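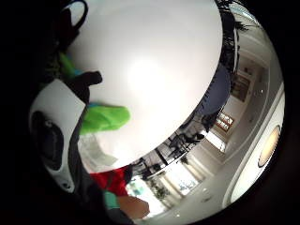

Round Table Study: Student Project Report

Course group: Zeken
Submitted 19/03/2019

1. What we wanted to find out

Our group looked at how people share a round table when they work standing up. Most of the work tables in our building are rectangular, and on those each person tends to keep to one side. We wanted to know if a round top changes where people stand and how far they reach.

2. Setup

We used a white round table in the Mimura room. Each session lasted 13 minutes. The task was to sort and fold small pieces of fabric and pass them to a partner. We ran it with 2 people at a time and wrote down every reach that went past the middle of the table.

3. Results

We logged 634 reaches on the round table and 581 on the rectangular one. The difference is small, and one long session accounts for a good part of it. What we noticed more was the standing position. On the round table partners moved along the rim during the task - on the rectangular one they mostly stayed put.

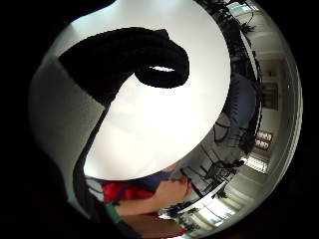

Figure 2. The white round tabletop, with a person in red at the rim.

4. Problems

Our first tally sheet had no column for reaches along the edge, so those are missing from the early sessions. We fixed the sheet in August and did not go back to repeat them.

5. Next steps

The Aquino group has asked for our tally sheet. We would like to try a smaller round top with the same task.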